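Cirillo arm, workshop build guide
Section 7: Wrist view, simulator checks and first moves

Written by Adelmo Marras for the Mellthorpe shared workshop. Last changed 2018-06-28. Replaces the loose sheets in the Brondville folder, which were wrong about the gripper wiring.

Before you start

You should have finished sections 1 to 6. The arm is bolted to the bench, the power supply is fused, and the stop button cuts the motors when you hit it. Test the stop button again now. The kit leaflet says it needs testing once. I don't believe the kit leaflet on this or on much else.

You will need:
A computer with the Nurnidness simulator installed
The arm settings file from section 5
A steel rule
A felt pen
A second person for steps 12 onwards

CAUTION: Keep the motor supply switched off until step 12. The simulator doesn't need it. If the software asks you to "connect for best results", say no.

7.1 Setting up the simulated arm

1. Open Nurnidness and load your settings file. Wait for the arm to appear. On the old workshop computer this takes 90 seconds, during which the window looks frozen. Leave it alone.

2. Check the part count in the lower bar. It should read 3,151. A lower figure means the gripper model hasn't loaded, and the program will carry on quite happily without telling you.

3. Set the wrist joint limit to 53 degrees each way. The default is far wider. The makers claim the full range is usable, and perhaps it is on their bench, but on ours the cable goes tight well before that.

4. Save the file under a new name. Don't overwrite the one from section 5.

Note: Morena Mancuso prefers to set the limits in the motor boards and leave the simulator as it comes. Both ways work if you only ever have one arm and one computer. We have neither, so please use step 3.

7.2 Choosing a room

5. Pick one of the furnished rooms from the list. The empty grid room looks tidier and loads faster, but it gives you very little to judge the wrist view against. You can twist the camera a quarter turn in the grid room and be none the wiser.

6. Switch the view from "bench" to "wrist". Both fingers should show at the bottom of the view, with a gap between them. If you see only one finger, the camera offset has the wrong sign. Change it and reload.

7. Move the wrist joint slowly from one limit to the other with the slider. Watch how the room turns in the view as you go. Stop if the fingers move relative to the bottom of the view: they are fixed to the same part as the camera, apart from opening and closing, and have no business wandering.

8. Open and close the gripper from the slider. Both fingers should travel by the same amount. If one lags, go back to section 4 and check that you gave both fingers the same gear ratio. Everyone types it in twice and everyone thinks they typed it the same.

7.3 What the simulator won't tell you

The sales page for this program makes a good deal of how closely it matches the real thing. I would treat that as a hope. It knows nothing about the slack in our shoulder bearing, the cable that drags over the elbow, or the bench, which rocks. A clean run on screen means your numbers agree with each other. Whether they agree with the arm is what the remaining steps are for.

9. Pick a flat upright thing in the room and steer the wrist until it sits between the fingers. A wall picture does well, having straight edges and a right way up.

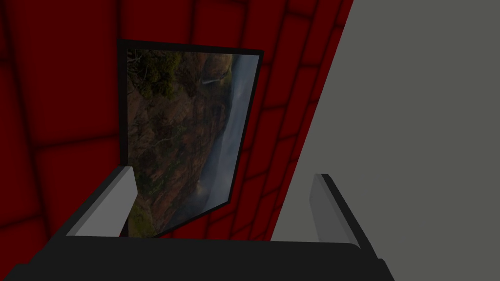 10. Write down the joint angles from the side panel once you are happy with the pose. Use paper. The program's own log is cleared when you change rooms, and I have lost an evening to that.

11. Return all joints to zero, type the angles back in by hand and compare the view with the one you had. If it differs, you have a rounding problem in the settings file. Section 5.4 covers it, badly.

7.4 First powered moves

CAUTION: One person at the keyboard, one with a hand on the stop button. No reaching over the bench to nudge things.

12. Mark the wrist's zero position on the housing with the felt pen. Switch on the motor supply.

13. Set speed to the lowest figure offered. Send the wrist joint alone to a small angle, then back to zero. The pen marks should line up.

14. Repeat with the elbow, then the shoulder. Measure any error with the steel rule and write it on the card taped inside the cupboard door.

15. If the marks don't line up, don't "correct" the zero in software. Look for a loose grub screw first.

Automatic calibration is in the menu and is meant to replace steps 12 to 15. Morena ran it in October and got a different answer each time. Leave it off until one of us has found out why.

Go on to section 8 for gripping force.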